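Storage and Reach at a Vanity Table
Project report, Adeleke Hall design course, May

Our group looked at how small items end up spread over a dressing table, and whether a set place for each one makes tidying easier. We used the white vanity in room 23, with its big mirror and blue stool. The task was to clear the top and put the makeup away.
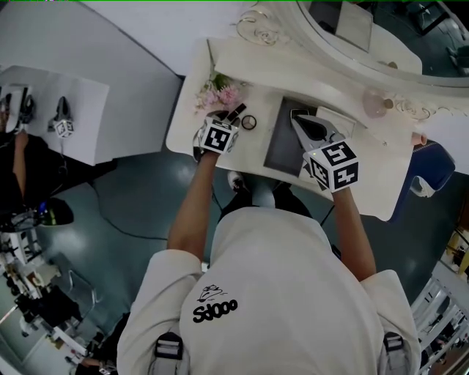

Figure 2. Tidying the vanity top, with a lipstick being handled at left and the perfume bottle toward the right end.

We kept the flowers in the back corner in every layout — they take up space that is hard to reach from the front anyway. Lipstick and compacts were assigned to the dark tray, and perfume stayed out. Each session was limited to 300 seconds.

The tray was the weak point of our plan. It suits flat things, and we should have measured it before choosing what to store there. The next layout will use a divider, to be cut on Saturday.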